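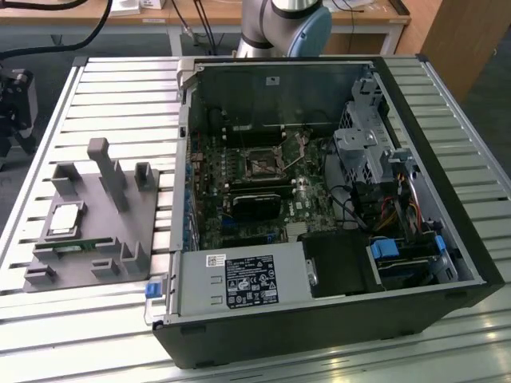
A desktop computer with the side panel off and the processor socket empty.

The man who looks backward

In American football there is one player who begins his work with his head between his knees. He sees the game upside down. When the ball has left his hands he must lift his head and block a person who already started to run at him. If he does this well for ten years, most of the spectators will not learn his number.

I play no football myself and I came to it as an adult, in a country where the sport is still explained on the back side of the ticket. Our club, Clarura, plays its home games in Wysocka, on a field that belongs to the athletics school and has a running track around it. On a good evening there are 281 people in the stand, and this is a number I know exactly because it was our best attendance last season and the club printed it on a poster.

For one season I followed the long snappers of this club. There are two. One is a plumber and the other one studies geology. They asked me not to write their names, and I agreed, so I will call them the older snapper and the younger snapper.

The long snap is used in two situations. At a punt, the ball must travel fifteen yards backward to the punter, who wants to catch it in front of his right hip. At a field goal or an extra point the distance is shorter, between seven and eight yards, and the holder is kneeling. The ball should arrive at the holder with the laces in the right position, so he needs to turn it very little or not at all. The older snapper told me that he counts the turns of the ball. If the distance is always the same, and the speed is always the same, then the number of turns is always the same, and the laces will finish where he wants them. It took him two winters to believe this, and one more to do it.

Before him the club had no special player for the job. The normal center did it. This was the custom everywhere in our league until not so long ago, and it was a custom also in the professional game for many decades. A center is a large and strong man, and his usual snap goes to a quarterback who stands directly behind him or five yards back. When you ask him to throw fifteen yards between his legs, with two hands, four or five times in a game, he will do it with good will and the result will be different each time.

Then came the game in Tratier. I was not there, but I have heard it told by so many people that I can describe the weather. It was raining sideways. Clarura was ahead by two points, with less than one minute to play, and had to punt from its own 40. The snap went over the head of the punter, who is a tall man. He ran after it, he slipped, he kicked at the ball while lying down, and Tratier picked it up and walked with it to the end zone. On the bus, a trip of 158 kilometers, the coaches decided that there will be a long snapper in the club before the next season. The plumber was a backup linebacker at the time. He was sitting in the first row behind the driver, and he says that he got the job because he was the closest.

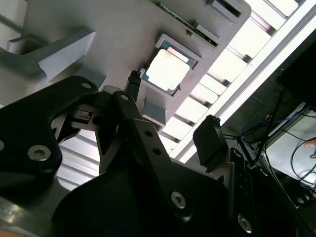

He learned from videos, and from an old mattress which he put against the wall of his garage. On the mattress he painted a square. In the beginning he was content if he hit the mattress. He snapped 90 balls every evening after dinner, until his fingers were too cold to feel the leather, and in February he moved the car out so that he could have the full fifteen yards, with the garage door open and half of his body on the street. The neighbors were patient with him, except for one complaint about the noise.

What surprised me the most is how much of the movement is in the legs. I believed it is a throw, and the hands are of course important, the right hand holding the ball almost like a quarterback does and the left hand guiding on top. But the force comes from the hips going back and the knees becoming straight. The arms follow through between the legs and the palms finish turned to the outside. A snapper who uses only the arms will get tired in the third quarter, and his ball begins to drop. The punter then has to bend down for it, and while he is bending down, the rush is coming.

The younger snapper has a different style. He is lighter, he stands wider, and his ball is faster but has more mistakes in it. The coaches use him for field goals and keep the older one for punts. This arrangement was not the wish of either of them. The older snapper likes field goals because there is a result on the scoreboard. The younger one would like to run down the field after the punt and make a tackle, which he did one time in a friendly game and still speaks of with pleasure.

At practice they are alone. The team works on the main field and the kicking group goes to the far corner by the long jump pit: two snappers, one punter, one kicker, and a bag with old balls. It is quiet there. They talk about work, about knees, about the price of shoes. Then someone says "set" and for one second everybody is serious. I stood behind the punter for some of these snaps, with permission, and I must admit that I closed my eyes the first time. The ball makes a sound in the air, a short hiss, and then a slap when it is caught.

The club buys its balls from Flarnine, which also supplies the rest of the league. New balls are slippery and both men dislike them. They brush them, rub them with a damp towel and then brush them again, and the referee checks before the game that nothing sticky was put on the surface. The older snapper keeps his brush in a sock.

In this season we had one bad snap at a punt, at home, in the second quarter. It was low and it bounced before the punter, who picked it up with one hand and kicked it anyway. The people in the stand near me were clapping for the punter. The older snapper came to the sideline, took off his helmet and stood by the fence with his back to the field until he had to go in again.

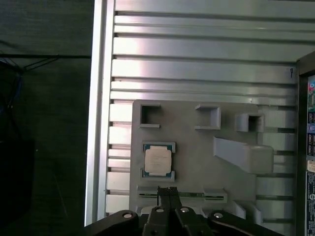

Can a player start with long snapping as an adult, without any other experience in football?

It is possible at club level, and both snappers in Wysocka know men who did it, but the blocking is more difficult to learn than the snap. A beginner can throw a usable ball after some months of regular training. To throw it and then stop a rusher needs real practice against real opponents, and for this you need a team that will lend you some.

What do the coaches look for?

They look first for somebody who does not mind to repeat. Height is not so important, long arms are useful, and flexible hamstrings are more useful than long arms. The special teams coach in Clarura tests new people by having them make a bad snap on purpose and then a normal one directly after. He watches only the second one.

The return game against Tratier was the last of the season, and it did not have any meaning for the table. It was dry, with a small wind across the field. Clarura punted six times and lost by ten. All six snaps arrived at the right hip of the punter, and after the game the Tratier coach walked over the track, past the quarterback and the receivers, and asked the older snapper if he gives lessons. He does now, in the garage, two evenings in the month. The mattress is a new one, and he has painted the square smaller.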